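Chapter 4
Paper, Fold, Glue: The Greetings Card as a Made Object

136 shares | 6 comments

Every maker of cards remembers the first one. It was usually made on a kitchen table, out of sugar paper, and it usually leaned. The inside read "to mum", the lettering started large and ran out of room by the second m, and the recipient kept it for thirty years. Nothing you make after finishing this book will be received half so warmly, and it is as well to get that disappointment over with before we come to the bone folder.

The first three chapters dealt with tools, inks and the buying of more paper than a person can use. In this one we start on construction. By the end you should be able to choose a card base of the right weight, find the grain of a sheet without a microscope, score and fold it cleanly, and attach things to the front so that they stay attached as far as the letterbox at the other end.

4.1 Weight

Card is sold by the weight of one square metre, in grams, which is a perfectly sensible system that tells a beginner nothing at all. Ordinary printer paper sits somewhere below 100 and will not stand up. Most shop-bought card bases fall in the middle two hundreds and stand up nicely until you stick something on them. Anything above three hundred stands up to almost everything, including being folded.

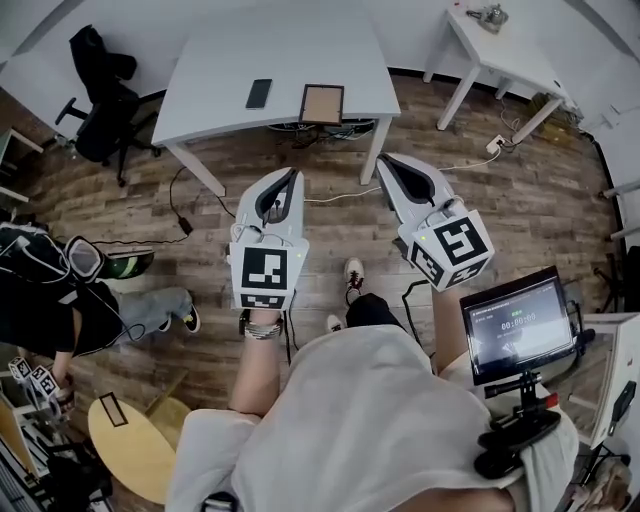

The trouble comes with decoration. A base that is happy on its own will bow like a courtier once it has a layered panel, a bow and three foam-mounted hedgehogs on the front. The rule in this book is that the base should be heavier than the heaviest single layer on top of it. If you must have the hedgehogs, put a strip of scrap card along the inside of the back panel as a counterweight. It looks odd for a moment and then you cover it with the verse.

My old tutor, Gopinath Shenoy, tested his card bases by standing them on top of the fridge overnight with the decoration tacked on. Any that had fallen over by breakfast were sent to relatives he was less fond of. He claimed to have made 1538 cards this way, and had a large family.

4.2 Grain

Paper has a grain, as timber does, though it makes less fuss about it. The fibres mostly lie in one direction. Fold along them and you get a smooth crease. Fold across them and the outer surface cracks, showing a white line down the spine of your dark blue card, exactly where the eye goes first.

To find the grain, bend the sheet gently towards you without creasing it, first one way and then the other. It will give more easily in one direction, and the grain runs parallel to that bend. Do this with a whole sheet, before cutting. A small piece resists equally in all directions and will lie to you.

Pencil a faint arrow on the back of each sheet as you put it away. You will not do this. I have been telling classes to do it for years, and I have a drawer with 600 sheets in it and not an arrow among them. Still, it is good advice.
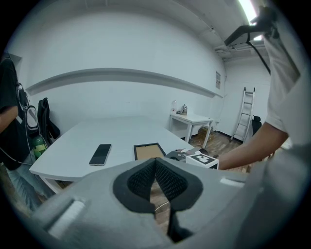 4.3 Scoring and folding

A score is a dent made on purpose. It tells the card where to fold, and card needs telling.

1. Lay the sheet on a firm surface with a little give, such as a cutting mat.
2. Mark the centre at the top and the bottom edge, measuring both times from the same side.
3. Line up a metal ruler with the marks. Plastic rulers acquire nicks, and the nicks turn up in your fold.
4. Draw the bone folder along the ruler twice, lightly. One heavy pass will tear the surface.
5. Fold, with the dent on the outside, so that the ridge ends up inside the card.
6. Check that the corners meet before you flatten the crease.

Step 5 is the one people argue over. It feels wrong, and every year somebody in the back row folds into the groove out of principle. Try both on a scrap and look hard at the spines. On thin card there is little in it. On thick card the argument tends to stop.

Scoring boards do away with the measuring, and there are good ones. I use an elderly Skuvo, bought at the Evdale spring craft fair one wet March, with a groove missing near the middle that I have learnt to step over. A ruler and a steady hand will give you the same result for the price of a ruler. 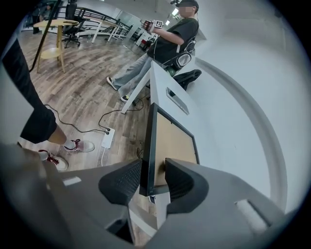 Glue deserves a chapter to itself and gets one (Chapter 5), but you will want to stick something down before then, so a few words now. Wet glue gives you time to move a panel about and then wrinkles it for you. Tape runners are flat, quick and final. Foam pads lift the panel off the base and add to the postage, a fact most of us discover when a friend has to pay to collect her own birthday card.

For the exercises in this chapter, use tape for the panels and a dot of wet glue for anything smaller than a fingernail. Wipe off the surplus at once – it dries shiny, and no amount of glitter will persuade people you meant it.

Exercise 4a. Take one sheet of heavy card, find the grain and cut two bases from it, one folded with the grain and one against. Stand them side by side overnight. Write the results on the back of each and keep them.

Exercise 4b. Using the Wulaneo template on the next page, make a plain card with a single matted panel. The border should be even on all four sides. If it isn't, trim the panel and call it a narrow border.

22 shares | 3 comments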